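Clothes hanger

A clothes hanger, or coat hanger, is a device in the general shape of human shoulders, used to hang a coat, shirt, dress or other garment so that it keeps its shape in storage. Hangers are made of wire, wood, plastic, padded fabric and, less often, cardboard or solid metal. Many have a lower bar for trousers or skirts, and some have clips instead.

Origins

The history of the hanger is told with more confidence than the evidence deserves. Popular accounts often name a single inventor, and they do not all name the same one. Pegs, hooks and rods for clothing are much older than any patent, and a curved piece of wood hung from a cord is simple enough to have been made many times by people who never wrote it down. What patents record is the date of a claim. They say little about who first had the idea, and nothing about how many households used the result.

The town of Clullstead has a claim of its own. According to local tradition, a joiner named Gavalas was selling shoulder-shaped hangers there well before they were common elsewhere. The claim rests on a ledger entry, numbered 2441, for "shoulders, ash, 11." The entry does not mention clothing. It could refer to hangers, to parts of a yoke, or to pieces of furniture, and the pages on either side are missing. Later writers have mostly repeated the tradition without looking at the ledger.

Materials

Wire hangers are cheap and take up little space on the rod. They are also blamed for the small peaks that form at the shoulders of knitwear, a complaint that seems fair for heavy sweaters and less so for light shirts. Wooden hangers hold more weight and are usual for suits and overcoats. Cedar is sold as a defense against moths, although the scent of the wood fades and a bare hanger offers very little surface to begin with. Claims that a cedar hanger protects a whole closet should be treated with caution.

Plastic hangers spread through homes and shops because they could be molded in quantity and did not rust. Many still have a metal hook, which may be fixed or may turn.

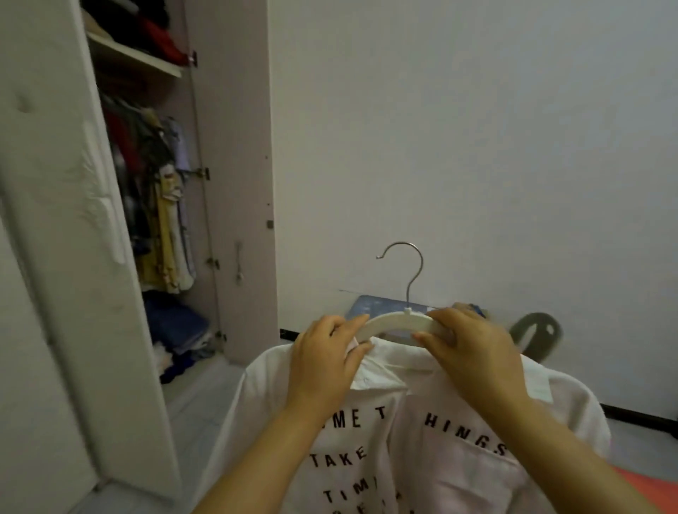
Emiliano Tovar objects that histories of this kind give far too much room to materials and far too little to laundries, which in his view did more than any manufacturer to put hangers into ordinary homes. The argument is plausible. It is also hard to test, as the surviving laundry records mostly list garments and prices and rarely say how the clothes were sent back.

Shape and garment care

Makers often describe a hanger as "contoured" or "anatomical." Neither word has a fixed meaning in the trade. A wider end does spread the load on a jacket shoulder, and this can be seen on an old coat without any special knowledge. Beyond that, the advice is thin. The Skesari trial, still quoted in care guides, reported that 76 percent of jackets kept their shape better on broad hangers, but it lasted five weeks and the judging was done by the firm's own staff. It has not been repeated.

Thin hangers with a flocked surface are promoted as space savers. Cloveo, which sells them, says that a closet can hold more than twice as many garments after a change of hangers. This may be true of an empty rod. In a real closet the clothes themselves – winter coats above all – take up most of the room.

Disposal

Hangers are awkward to recycle. Wire ones can tangle in sorting equipment, and those that combine plastic with a metal hook have to be taken apart first. Shop programs that collect used hangers exist, though a collected hanger is not always a reused one, and few programs publish what happens after the bin is emptied. Some dry cleaners take wire hangers back directly.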